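Print this page | E-mail this page

# Tistport laundry set - README

Card for the washing machine part of the Tistport household set. Written fast, will tidy in May. Anything wrong, tell Darnell Lindgren.

## What's in it

609 clips. Front loader, getting clothes in and out. Nothing on ironing or hanging out, that's the Pramance set, separate folder, separate card.

Split into 21 folders, one per load. Folder names are the load number and then "in" or "out". Two folders have both because someone forgot to stop between, see Known problems.

## The machine

White front loader, door opens to the left. Black rubber seal round the opening, steel drum with the usual small holes. Same machine all through the set. It was bought second hand for the Prarville flat and moved over when the flat was given up. Programme used doesn't matter, most loads were never run.

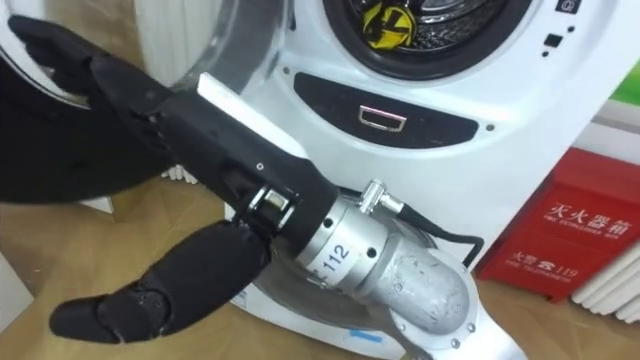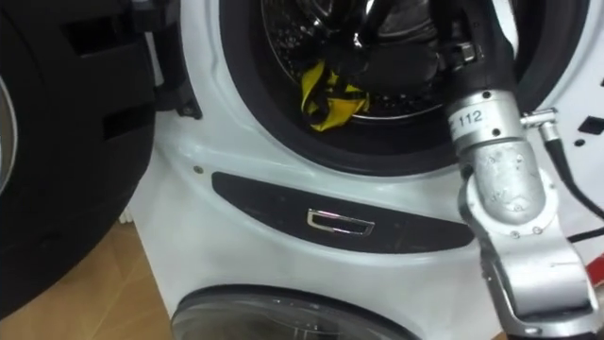 ## The clothes

Old stuff, all of it from the Van Dusen charity box. T-shirts, leggings, a few pillowcases, tea towels. Black and yellow turn up more than anything else becuase that's what was in the box. Whites are thin on the ground. If you need an even spread of colours, don't use this set on its own.

No delicates, nothing with an underwire, no shoes. Socks were in the first loads then taken out, they kept going down behind the seal and it took ages to get them back.

## How loads are labelled

- `in` - clothes going into the drum
- `out` - clothes coming out
- `stuck` - something caught on the seal or the door catch
- `left` - item still in the drum at the end, missed
- `floor` - dropped

A clip can have more than one. `left` was added late so the early folders are being redone by hand. Dark things against the back of the drum are the ones that get missed, on the labelling side too. Check twice.

Tangles: if two items come out together, log as one pull, then write both items in the notes column. Don't split it into two. Sleeves wrapped round other sleeves count as a tangle. A tea towel lying on top of a shirt doesn't.

## Known problems

- Folder 9: door half shut for the first few clips. Usable, but the seal hides a lot.
- Glare off the drum in the afternoon ones. Morning is better, blinds were down.
- Item names not consistent. "Top", "tshirt" and "T-shirt" all mean the same thing. Use the lookup sheet.
- Notes column has commas in it. Open as tab separated or it goes everywhere.
- Wet loads and dry loads are mixed in the same folders. The load sheet says which is which, file names dont.

## Not in it

Detergent drawer, filter, dial and buttons. People kept asking. Tistport was only ever about the clothes and the drum. Drawer and filter might get done later if there's room to pull the machine out from the wall.

## Using it

Internal only for now. Ask Darnell before passing it on. Please say which folders you used, not just "Tistport", as the redone labels are going in a few at a time and the counts will shift.

Corrections go in the load sheet, last tab. Put your initials.

Print this page | E-mail this page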